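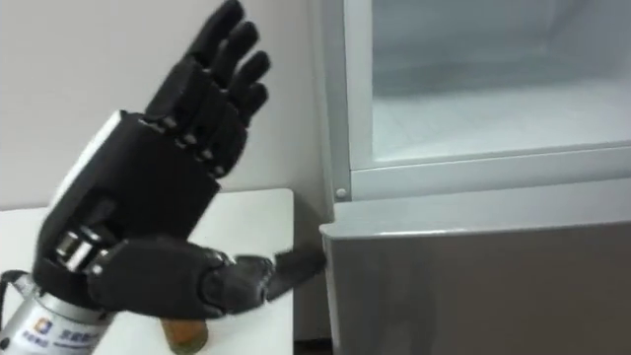
What kind of school is Pikden?

Pikden is a small sewing and tailoring school in Fokbridge, open to adults and older teens, where you can learn to make clothes from scratch, fix the ones you already own, or work your way toward doing alterations for pay.

That's the short version, and if it's all you needed, the class list will take you the rest of the way. If you have a little more time, we'd love to tell you how we got going, because people ask us at the cutting table all the time and the story never comes out the same way twice!

Pikden was started by Hülya Coşkun, who had been doing alterations out of the back of a dry cleaner's on Mill Street for longer than she likes to say. She did hems mostly, and zippers, and every spring an avalanche of prom dresses. Customers would stand at the counter and watch her work, and sooner or later one of them would ask if she could show them how to do it themselves. For a long while she said she was too busy (she was). Then one September she cleared a folding table, borrowed two machines from her sister-in-law, and told the next person who asked to come back after closing with a pair of pants they didn't mind ruining.

The pants came out fine, more or less. One leg was a touch shorter than the other, and Hülya made her student rip it out and do it over, a habit that has carried on into every class we've taught since. We rip out a lot of seams here. There's a jar of seam rippers by the door, and you're welcome to take one home with you when you finish your first course.

From the dry cleaner's we moved to the second floor of the old Kaplan furniture store, where we still are today. We have 3,367 square feet up there, with tall windows on the street side and a floor that slopes just enough that a dropped bobbin will always roll toward the radiator. The front room is for machine work and the middle room is for cutting and pressing. The little room in back, where Kaplan's used to keep its ledgers, is where we do fittings. It has a door that closes and a good mirror, and the light is kinder than it is in the rest of the building.

How our classes work

Most people begin with Arna, our first course, named for Hülya's grandmother's village. It assumes you have never threaded a machine, and it starts right there, with threading the machine, over and over, until your hands know the way. After that come straight seams, curves, a pillow cover (everybody makes the pillow cover) and at the end a simple skirt or a pair of pajama pants. We keep it to 7 students at a time so the teacher can get around to everyone without rushing.

After Arna you can go a couple of different ways. The mending classes are short and you can take them in any order you like: patches, darning, zippers, jacket linings, that sort of thing. The garment classes go on longer and build on each other, so we do ask that you take the shirt class before the coat class, even if you're feeling brave. Collars teach you a great deal about patience, and you'll want some of it saved up before you start in on a wool coat.

For people who want to take in work from customers, there's the alterations program, which runs 16 weeks and meets in the evenings. You'll learn to pin a hem on somebody who won't stand still, to write up a ticket that another person can read, and to tell a bride gently that the bodice can only go in so far. Several of our teachers came out of that program, and a few of our former students now have their own counters around Fokbridge. We send our overflow to them, and they send us theirs.

What we care about

We think clothes ought to fit the person wearing them. It sounds like a small thing, but so many of the people who climb our stairs have spent years believing their arms were too long or their waist was in the wrong place, when all they needed was someone to move a button or let down a cuff. We don't comment on anybody's body here, and we ask our students to follow the same rule with each other.

We also think good cloth deserves to be used. Bring in your aunt's curtains, or the linen you bought on vacation and have been scared to cut. We'll help you make a practice version in muslin first, and then we'll stand next to you while you cut the real thing. (Hülya holds her breath while you do it. She'll deny it.)

And we like quiet. There's a radio in the cutting room, turned low, and tea on the shelf by the iron, well away from the fabric, please. Some evenings the whole place is talking and laughing, and other evenings there isn't a sound but the machines. We enjoy both kinds.

Coming to see us

You don't need to own a machine to take a class. Ours are sturdy, older, and serviced regularly, and you may come in and practice on them during open studio hours at no extra charge while you're enrolled. If you do have one at home that has been sitting in a closet, carry it up and we'll take a look at the tension for you. Please bring the foot pedal and the power cord too! They get left behind more often than you'd believe.

The entrance is on the side of the building, past the loading dock, with a green awning over it. The stairs are steep, but there is a freight elevator, and if you call ahead we'll come down and run it for you. Parking in the lot behind is free after five.

If you're not sure which class is right, bring something you've made, or something you've torn, and come talk to us about it. We'll put the kettle on and find you a chair.

Page updated 10/06/2021

Filed under: About Pikden, Our School

You might also like
Class list and fees
Meet the teachers
What to bring to your first Arna class
Choosing fabric for a first skirt
Open studio hours
Gift certificates

Contact us | © Pikden Sewing School, Fokbridge | Back to top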